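Teaching Grippers to Handle Cloth: A Conversation With the Prerkunico Group

Fabric remains one of the harder materials for a robot to manage. A cup keeps its shape when it is lifted, and a sheet does not. The Prerkunico group at the Plallesetti Institute has spent two years on the problem, and its latest results were released in May. The project's lead researcher spoke with the institute's news office about the method.

The group records people at work with hand-held grippers, in furnished rooms as well as in the laboratory. "We wanted daylight, shadows and real bedding," the lead researcher said. "A policy trained only on a clean bench learns the bench."

The released set holds 1,267 demonstrations of grasping, lifting and folding. Each was reviewed before training, and recordings in which the cloth could not be followed at all were removed. Close views were kept. 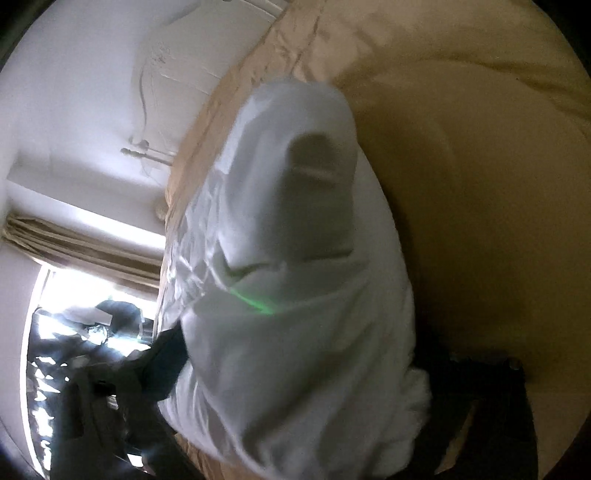 According to a second member of the group, the close views were a matter of debate for months, and the early models did worse with them. The change came when the team began giving the model a short history of earlier views – four in the final version – so that it could keep track of an edge after the folds had covered it.

With that history in place, the success rate on first grasps rose by nearly 40 percent over the group's earlier baseline. Folding improved less. The lead researcher was careful on this point. "Grasping is where we can make a claim," she said. "For folding, we have a direction and a good deal of work left."

Thin, slippery fabrics are still the most common cause of failure, and the group has not yet tested wet laundry. Trials on a second arm, the Grellisau, are under way at the Aguirre building. The group expects to report on them once the folding tests have been repeated there.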